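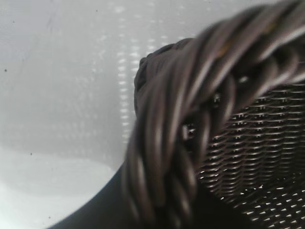 Projects > Ostel > Progress reports

Search reports Enter a keyword

Reading time: 2 min

Ostel progress report: perception and two-arm planning
To: Yaa Darko, Laing grant office
From: Dede Agbeko, Senlow
January 4, 2025

Dear Yaa,

This report covers the work on the Ostel software from September until the end of the year. The money was used for the two work packages we agreed, perception and planning. The third package, operator tools, has not started yet and I explain this further down.

Perception

The task is still the bread roll and the woven basket. We kept it because the basket is difficult for our software. The weave has many small openings and light comes through them. The old version of our depth filter treated these bright points as holes in the wall, and the map of the basket changed with every new view. The new filter first looks for the rim, fits one closed shape to it, and only then fills the walls. The map now stays the same when the wrist camera moves close.

The fixed view is used for the first estimate of the basket and the roll. After this the wrist cameras take over. The change between them was a weak point in our last report, and it has now its own test in the nightly build.

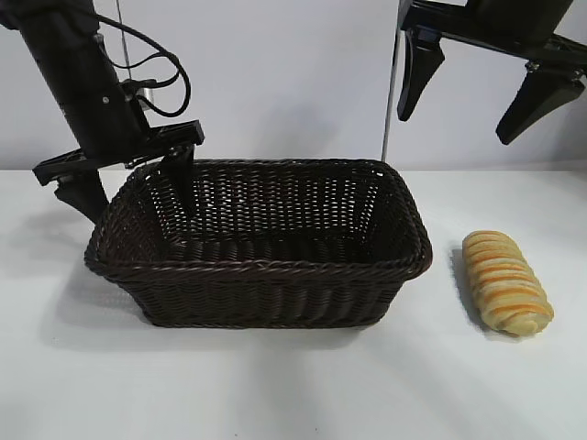
One gripper open over the left end of the basket, with the roll on the table to the right.

Planning

Each arm had its own planner before, and the second arm waited until the first one was finished. This was safe but slow. We replaced it with Plilel, our shared planner, which keeps one timeline for both arms and reserves the space above the basket for one gripper at a time. The other arm may move freely outside this space.

We recorded 152 runs with Plilel for the replay set. Every change in the planner is now played against this set before we put it on the real arms. It found 9 faults which we would otherwise have met on the table. Most of them were in the code which gives the reserved space back after a stop.

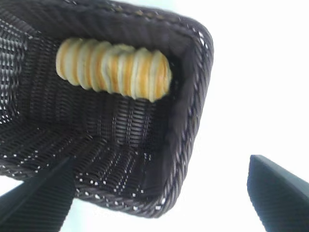
The check after release is also new. Before, the software believed the roll was in the basket as soon as the fingers were open. Now it asks for a new wrist view and compares the position of the roll with the fitted rim. If the roll is not inside, or the view is not clear, the run is marked as unsure and goes to a person.

Open problems

The choice of grasp is still not good enough. The stripes on the roll help us to find its direction, but the estimate of its height is sometimes too low, and then the finger comes down on the crust at a bad place. We think the error comes from the calibration between the fixed camera and the right arm. Two days are planned for a new calibration.
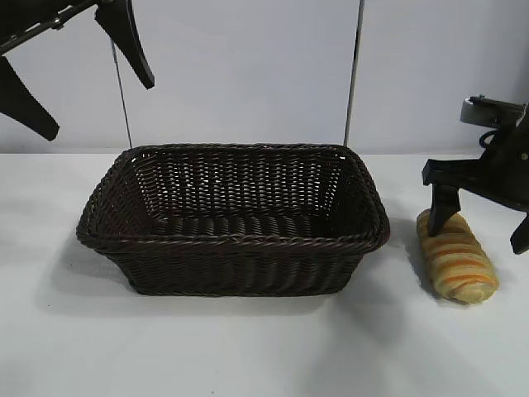
Right gripper at the roll, with one finger touching the crust.

The operator tools are late by two months. I moved our tools developer to the replay set and I believe this was the correct decision, but it was my decision and I should have told you earlier. No extra money is requested. I would like to move the delivery date of this package, and I ask for your written agreement.

Next period

We will finish the calibration, repeat the replay set with the corrected height, and begin the operator screen for unsure runs. The table of costs is sent separately.

With kind regards,
Dede Agbeko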